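Holtus Household Language Survey – Data Card and README
Release notes of 7 July 2026

1. Summary

The Holtus Household Language Survey is a collection of written answers to questions about the words people use at home for small everyday things. It was carried out in two districts, Cerkmont and Wustness, and contains 2061 usable responses from 712 households. The data is released for teaching and for non-commercial research into regional vocabulary.

The survey asks what people say, and does not judge what is correct. Spellings are kept as the respondents wrote them. Where a respondent crossed out one word and wrote another, both are kept, in that order, with a stroke between them.

2. Contents of the release

responses.csv – one row per response, with the prompt number, the district, the age band and the answer as written
households.csv – one row per household, with the languages spoken there and the number of people who took part
prompts.txt – the full wording of every prompt, in the order in which it was put
variants.csv – grouped spellings, prepared by the Mansour Language Archive
booklet/ – pages from the printed prompt booklet, for reference only

The files are encoded in UTF-8. Fields are separated by commas and text fields are enclosed in double quotation marks. An empty field means that the question was left blank. The code NK means that the respondent wrote that they did not know a word for the thing in question.

3. How the answers were gathered

Each household received a printed booklet and a reply envelope. The prompts fall into 6 sections: the kitchen, washing and cleaning, clothing, things kept by the window, things kept in a drawer, and greetings at the door. Respondents could answer in any language and could give more than one word. A sum of 400 was set as the upper limit, in characters, for a single answer; longer answers were shortened at the nearest full word and marked with the letter T in the last column.

Booklets were returned by post or handed in at the district library. Two members of staff typed each booklet separately, and differences between the two versions were settled by going back to the paper.

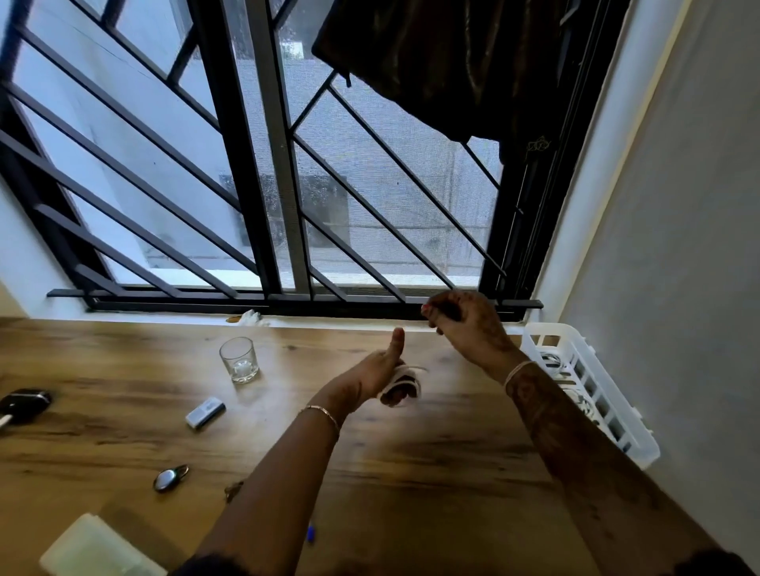
A small white cloth or tissue, and bangles. 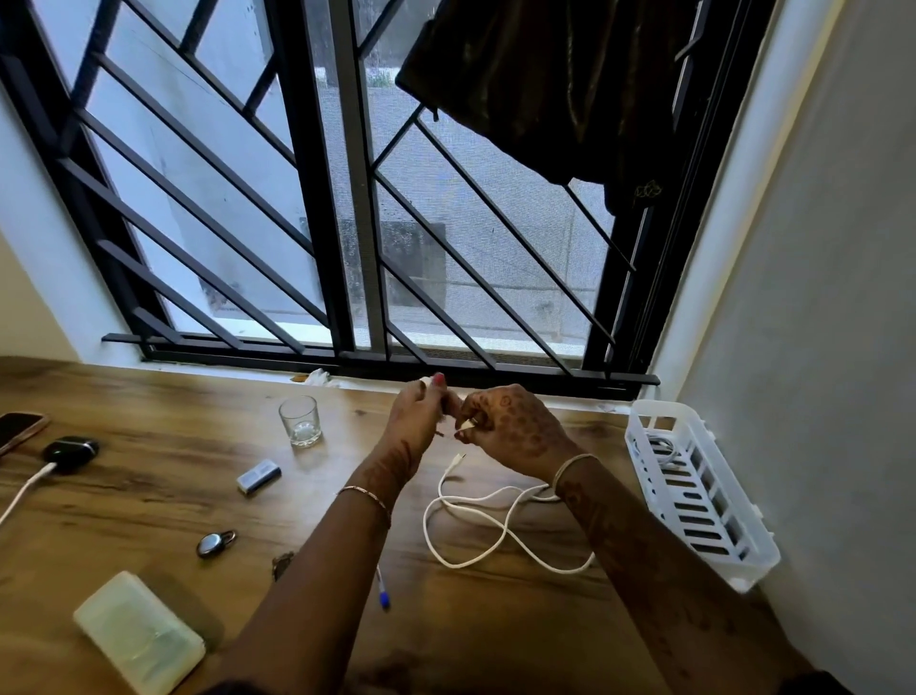 A charger plug, cables and a padlock.

4. Known limits

Wustness is over-represented among the older age bands, and users comparing the two districts should weight their results accordingly. Households in which no adult reads comfortably are likely to be missing altogether.

Answers to the greetings section are uneven. Many respondents wrote what they would say to a relative, while others wrote what they would say to a stranger, and the wording of the prompt allowed both. The prompt has been left unchanged in this release so that the answers can be read against it.

The grouping in variants.csv is a working judgement. Users who need strict spelling forms should work from responses.csv.

5. Privacy

Names, addresses and telephone numbers were removed before typing. Words that could point to a single family, such as pet names, have been replaced by the code FAM.

6. Terms of use

The data may be copied and adapted for non-commercial purposes, provided that the Holtus Household Language Survey is credited. The booklet pages may be reproduced only together with the data.

7. Corrections

Errors should be reported in writing to the Mansour Language Archive, quoting the row number and the file name. Corrections received before the end of August will be included in the next release. Later reports will be held over to the one after it.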